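osham-hardware archive
Thread: Socket lever will not latch
5 replies | 2 shares

> I have the board out of the Climar case and the lever springs back
> up before it reaches the hook. Frame looks straight. Is it safe to
> press harder, or do I need a new board?

Don't press harder. Lift the lever fully, open the frame and check that the processor is seated flat with the corner marks aligned. A part sitting one row off will hold the frame up by roughly the height of the lever hook.

Work with the tower on its side so the board is level. You can leave it in the case.

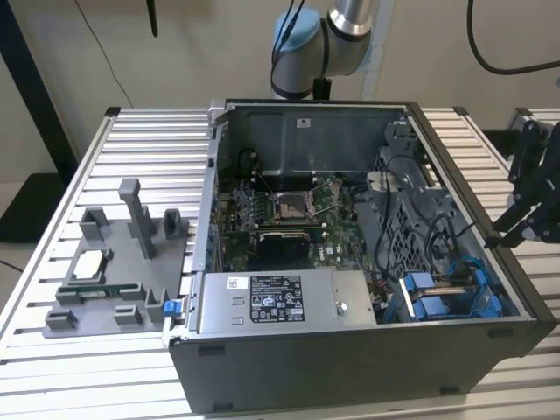
Tower on its side, panel off, socket lever raised. Power supply at the lower edge, drive cage on the right.

If the lever still won't latch with no processor fitted, the frame is bent. Vitale lists the frame as a separate part, so the board can stay.

Move any cables clear of the socket before you close it.

Contact the list owner | Nultstead Hardware Lists | Back to top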